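Teaching a gripper to deal with shoelaces: a chat with Isla Pollock

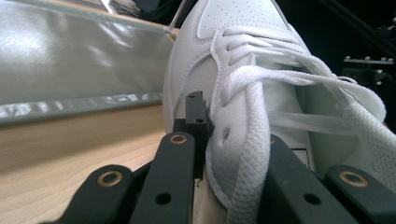 Isla Pollock runs the after-school robotics club at Berna, and she'll talk about shoelaces for as long as you let her. Her students have spent the fall on a project they call Proltulano, which aims to get a robot arm to pick up a shoe and lace it. They work the hand-held gripper themselves first, recording each try so the arm has something to learn from. "Shoes are so much harder than blocks!" she told me. "A block stays a block. With a white sneaker you've got a white lace on white leather, and then one long strand hanging right down past the fingers, and the camera has to make sense of all that."

The club has 458 recordings so far and wants 700 before the April showcase. I asked whether the kids get bored.

"Some do, around the third shoe," she said, laughing. "Then somebody finds a better way to hold the toe and they're all up out of their chairs again."

Jacobus Adams, a junior, joined last year knowing no code at all. He now looks after the fingers – printing them, swapping them, filing down the ones that come out rough. "I broke so many of them," he said. "The first set was too slick and the shoe just spun around. I think I'm on version nine. I keep the old ones in a drawer and I still go back and look at them."

His favorite part is watching a recording play back on the arm. "It moves like the person who recorded it. You can tell which ones are Isla's because she goes really slow!"

Pollock didn't argue. She's hoping to try boots next, and maybe a skate if a family will lend one – "the laces on those go on forever," she said, already sounding pleased about it.

Recent posts
Tranuvura team meets its first maze
Mughal workshop night: soldering for beginners
What we packed for the regional
Five questions for a first-year coder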